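Pelldale Community Meals
Progress report to the Carvalho Fund
September 13, 2018

Dear Eckhard Tiedemann and friends at the Fund,

It has been a full and happy winter here in Pelldale, and I have been looking forward to writing to you, though I see from your reminder that I have left it a little late again (sorry!). When we last wrote, in April, we were cooking one day a week and hoping to get to 2. We have been at 2 since the end of May, and we have now sent out 3146 meals under the grant, mostly soups, casseroles and that lentil pie people keep ringing up to ask after.

The Monditz Road round has grown the most. Several of the older folk out there had stopped driving over the colder months, and word got along the road faster than any flyer of ours could have managed. We added 7 households to that run and had to shift the start time forward so the last few weren't eating dinner at three in the afternoon. 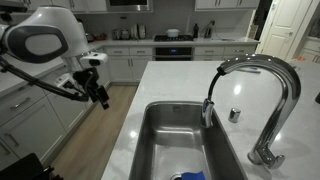

Not everything has gone to plan. The second-hand freezer we budgeted for died in its first fortnight, and we ended up paying more for a new one than we had set aside. We covered the gap from our own cake stall money, so there is no change to what we are asking of you, but I wanted you to hear it from me before you came across it in the accounts. Labels have been a bother too – the cheap ones peel off in the cold, and for a while people were getting a surprise for tea.

The cooking classes are the part I am fondest of. We had 10 people in the last group, a few of whom had never made a white sauce, and the noise was something wonderful. We would like to run another group before Christmas if the hall is free.

Still to do: the food safety refresher, a proper allergy sheet for each household, and a decision on the Girix estate, where we have been asked to start a third run. I would rather get a second driver settled first. The receipts are coming separately by post.

With warm thanks from all of us at Pelldale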